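Masking tape for painting at home: my review of Gotby, Cakau and Kiss

Last December I painted the hallway, the small bedroom and the inside of two cupboards, and for this I used three different masking tapes. I am not a professional painter. I have a normal job and I paint in the evening, when the children are in bed. But I am a careful person, and I wrote down what happened with every tape, so maybe my notes can save you some money.

First I should say what I expect from a tape. It must stick well enough that the paint does not go under it. It must come off without taking the old paint with it. And it should tear by hand in a straight line, because when you stand on a ladder you do not want to look for the scissors. These are not big wishes, but I have bought many cheap tapes in my life which could do only one of them.

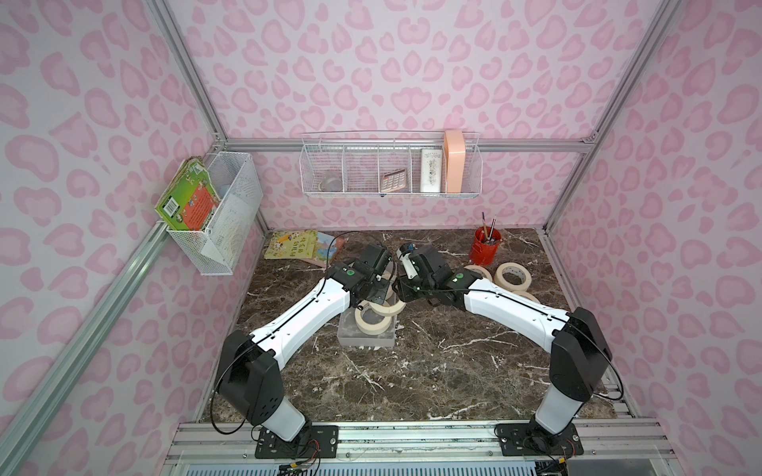 I started with Gotby because it was the cheapest in the shop near my work. A pack of 5 rolls cost less than one roll of the Kiss. On the first evening I was happy with it. It went on quickly along the skirting board and it tore easily, sometimes too easily. When I pulled a longer piece from the roll it often split, and then I had to find the end again with my fingernail. If you have short nails, as I do, this takes patience.

The result was mixed. On the smooth gloss paint of the door frames the edge was clean. On the wall, which is a little rough, the paint went under in several places and I had to correct it with a small brush. I spent a whole evening on these corrections. I also left one piece above the window for a week by mistake, and it came off in tiny strips, with the glue staying behind. I cleaned it with warm water and washing-up liquid and it was gone after some rubbing. The packet says to remove it within 24 hours, so this was my fault and I do not take points away for it.

Cakau is the one I would buy again. It is thinner than Gotby and when you hold it you think it will be weaker, but it is stronger. I could pull a piece as long as my two arms and it did not split. It also bends a bit, and this helped me very much around the arch between the hallway and the kitchen. With Gotby I had to use many short pieces there, and the curve looked like a staircase.

The line was clean nearly everywhere. I press the edge with the back of a spoon, slowly, one time only. Before this I used my thumb, and the thumb is not good, it gets tired and presses differently at the end than at the beginning. If you take only one piece of advice from my review, please take the spoon. 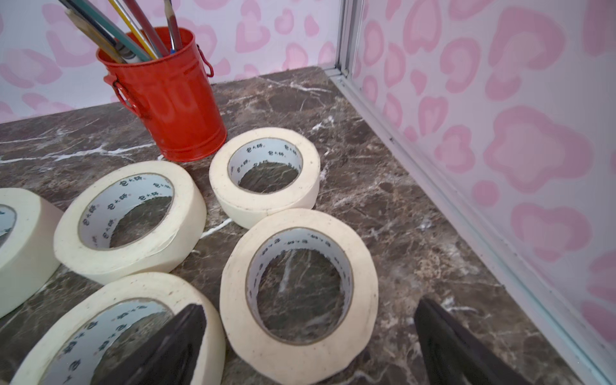
Cream masking tape and a red pencil cup

The third tape was Kiss. It is sold for delicate surfaces, such as wallpaper or fresh paint, and the price is high. I bought one roll for the small bedroom, where I wanted a stripe at the height of the chair backs. The wall colour under it was only three days old and I was afraid to ruin it.

I must say that it did exactly what was promised. It came off the fresh wall without any damage. However, it sticks so gently that it fell down in two places overnight, and in the morning I found it on the floor. I put it back and pressed again, but dust had come on the glue and it did not hold well any more. So you should tape and paint on the same evening. For a long stripe in a cold room I think this tape is too weak. I will keep the rest of the roll for marking where the pictures will hang.

A few words about the width. All three are sold in different widths, and I took the middle one. For skirting boards a wider tape is more comfortable, as the brush can go a little wrong without a problem. For window frames a narrow one is better. I tried to save money by cutting a wide tape lengthwise with a knife and I do not recommend it.

About storing: please do not put the rolls on a dusty shelf or near the radiator. The sides collect dust and small hairs, and these make little gaps in the painted line. I keep mine in a box with a lid, a Skikska, the low size, and in it the rolls lie flat. I had one old roll standing on its edge on top of the boiler and it became oval and dry, and every piece I pulled from it was torn.

When you remove the tape, do it when the paint is still a little soft, and pull it back over itself at an angle, slowly. If the paint is already hard, go along the edge with a sharp knife first, with very light pressure. I forgot this behind the bedroom door and a piece of paint as long as my hand came away with the tape. You cannot see it when the door is open, so the door is now usually open.

My points, from ten: Gotby 5, Cakau 9, Kiss 7. Gotby is fine for smooth wood and for covering plastic sheets, and I still use it for labels on boxes. Kiss is for people who have fresh paint and can finish quickly. For everything else in a normal flat I would take Cakau.

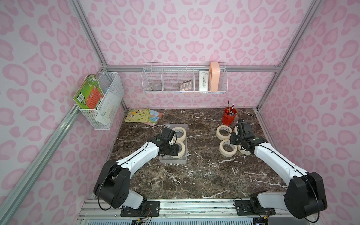
Erdal Eren
I agree on Cakau, but I had a different experience with Kiss. I used it in our living room on paint that was two weeks old and it stayed up the whole weekend. Maybe your bedroom wall was too fresh or too cold? Also, I paint a thin line of the old wall colour over the tape edge first and let it dry, and then the new colour. Whatever goes under is the old colour, so you do not see it. It takes one more evening but I did 33 metres like this and corrected nothing.

Thank you for this, Erdal. The bedroom was cold, yes, I had the window open for the smell. I have not tried the trick with the old colour but I still have half a tin of it, and the kitchen is next. I will try it there with the Cakau and write the result under this review.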